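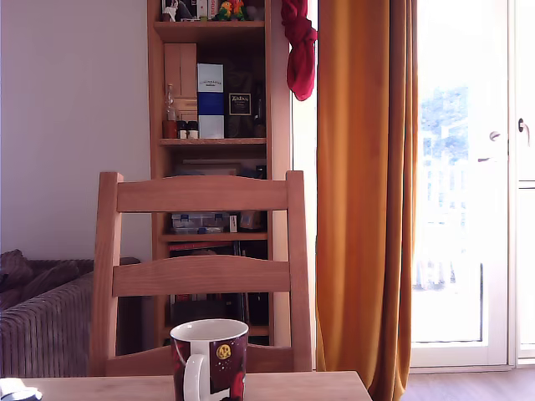
Canpolat launches Rallby range of dining chairs and bookshelves for smaller homes

Viltville, Thursday, February 13, 2020 — Furniture maker Canpolat has announced Rallby, a new range for people who eat, read and store things in the same room. The range goes on sale in June and is made up of a dining table, a chair with a two-slat back and a tall narrow bookshelf.

Rallby was drawn up after the company asked 2,554 customers how they used the room they ate in. Many said that they kept books, jars and boxes within reach of the table, and that wide cupboards took up floor they needed for chairs.

"People told us they wanted somewhere to put the coffee, the bottles and the cookery books without getting up and going to another room," said Volker Weidemann, head of design at Canpolat. "So we started with the shelf and worked out the table and chair from there. The shelf had to be narrow enough to stand behind a chair and still let you pull the chair out."

The bookshelf is sold in two heights and can be fixed to the wall with the bracket supplied. Its shelves can be moved up or down, so that tall boxes and bottles can go on one and small jars or a row of books on another. Canpolat advises keeping heavier things, such as books, on the lower shelves.

The chair has a gently curved top slat and a second slat lower down. It comes assembled. The table comes with its legs off and takes one person less than half an hour to put together with the key in the box. All three pieces are wood and can be bought separately.

Before the range was approved, sample sets were placed in 29 homes in Viltville and nearby Wimusside, where households used them for everyday meals. Two changes followed. The edge of the table was rounded off slightly, and the chair was given felt pads after several households asked for them.

"We asked people to carry on as normal, with mugs on the table and their own bits and pieces on the shelves," Mr Weidemann said. "A piece of furniture in a showroom has nothing on it. At home it is full by the end of the first week."

The first run will be 300 tables, with chairs and bookshelves made to match demand. The first 100 customers to order a table will have it delivered free of charge. Orders can be placed at the Canpolat shops in Viltville and Wimusside, where the full range will be on show from the day it goes on sale.

Spare shelves, brackets and felt pads will be sold at both shops.

ENDS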